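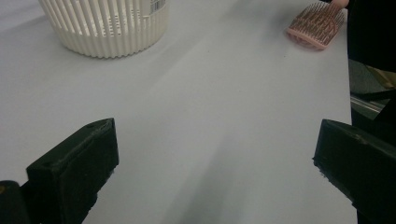
Sioned Jarman wrote in after the March open day to say that the demo she liked best was the one where visitors got to hold the gripper themselves, and could we please write down how to set one up. She wants to run the same thing at the Mosley library. Two other people have asked since, so these are the steps we used, with the changes we'd make next time.

The demo is simple. A visitor takes the hand-held gripper, picks a household item up off the table, and puts it in a basket. Then they watch the playback of what the gripper recorded. One turn takes a few minutes including the playback.

What you need

One hand-held gripper with its camera, charged
A spare set of fingers and the screwdriver that fits them
A plain table, white or light gray, with a matte top
A basket or bin with a wide opening
Six to ten household items that won't break
A laptop and a screen large enough for a small group
Wipes and a roll of masking tape

Step 1. Place the table

Put the table where a person can stand at three sides of it. Keep the fourth side for the helper. We had ours against a wall in the morning and people were reaching across each other, so we moved it at lunch. Leave 60 inches between the table and the first row of chairs.

Check the lights before you tape anything down. A glossy table under ceiling lights gives bright spots in the recording, and the playback looks bad on a big screen. Matte is much better. You will still get shadows from the visitor and the gripper. Leave them alone.

Step 2. Choose the items

Pick things people know from home. Hairbrushes, sponges, plastic cups, rolled socks and empty spice jars all worked for us. A hairbrush is a good second item. It's easy to grab by the handle and harder by the head, and visitors find that out by themselves.

Skip anything with a cord. Skip coins and playing cards too, as the fingers are too thick to get under them. Soft toys are fine, but small children want to keep them.

Only put out one or two items per turn. With a full table, people spend their time deciding.

Step 3. Check the gripper

Do this before the doors open and again at midday.

Open and close the fingers all the way ten times. They should meet evenly. If one side leads the other, loosen the screws on that finger, line it up and tighten them again. Don't overtighten. The printed part cracks at the screw holes, and that's how we lost our first pair.

Wipe the inner pads. Hand lotion gets on everything at these events, and the pads start to slip on smooth plastic.

Look at the camera view on the laptop. Both fingers should show at the bottom, with plenty of table between them. If you can only see one, the mount has been knocked.

Step 4. Start a session

Open the Danix recorder on the laptop and make a new session. Name it with the date and a table letter. Ours reads 28 Jul 2019 A, from the practice run we did for the second event. Set the clip limit to 60 seconds. Without a limit, somebody will set the gripper down still recording and fill the drive.

Record one short clip yourself and play it back on the big screen before you let anyone in.

Step 5. Run a turn

1. The helper sets out the item and moves the basket to the far side of the table.
2. The visitor takes the gripper by the handle. Let them squeeze it a few times with nothing in it.
3. The helper presses record and says "go ahead."
4. The visitor picks up the item, carries it over and lets go above the basket.
5. The helper stops the clip and plays it back.

The helper can turn or move an item between tries, and should do it before the visitor reaches in. Laurențiu Munteanu ran our table for most of the day and moved the basket a little after each person. That kept the people waiting in line from copying the one in front.

For children under 9, hold the back of the gripper with one hand. It's heavier than it looks to them.

Step 6. Explain the playback

Keep this short. Say that the clip shows the job from the gripper's side, and that many clips like it, done by many people, can be used to teach a robot arm the same job. Then take questions. The ones we heard most were how many clips you need and whether the robot can do it yet. For the first, tell them how many you have. We had 291 from the Ham workshop by closing time and 1,012 in the whole set.

Step 7. Pack up

Copy the session to a second drive before you shut the laptop. Take the fingers off and bag them with their screws. Wipe the table, pull the tape the same day, and put the charger back in the gripper case.

If the recorder can't find the camera

Unplug the cable at the laptop end, wait a few seconds, and plug it in again. If that fails, close Danix and reopen it with the camera already connected. A long extension cable caused most of our dropouts. We now use the short one and move the laptop closer.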